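How to Sort Out a Kitchen Junk Drawer on a Sunday Afternoon

I put this job off for most of the year, and then one wet Sunday in November I made a pot of tea and finally got on with it. If your drawer sticks every time you go looking for a pen, you'll know the feeling!

Start by tipping everything out onto an old towel. Yes, everything – even the dead batteries and the takeout menus. Throw out the obvious trash first, and give yourself 15 minutes for it, no longer, or you'll end up reading old birthday cards like I did.

Next, make 3 piles: things you use every week, things you use now and then, and things that belong in another room. My second pile was mostly rubber bands (I stopped at 86). 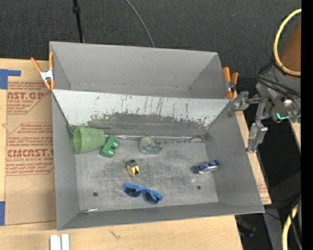
A gray bin in two sections, one narrower than the other.

Now wipe the drawer with warm soapy water and let it dry with the front pulled wide open. Measure the inside before you buy any dividers, and measure the height too. I came home from the Ellgate store with a lovely set that was too tall to let the drawer shut, and back it went.

Put the weekly things at the front, where your hand lands first. The now-and-then pile goes behind, with small bits like fuses and picture hooks in little lidded tubs. Label the lids, and you're ready to slide it shut.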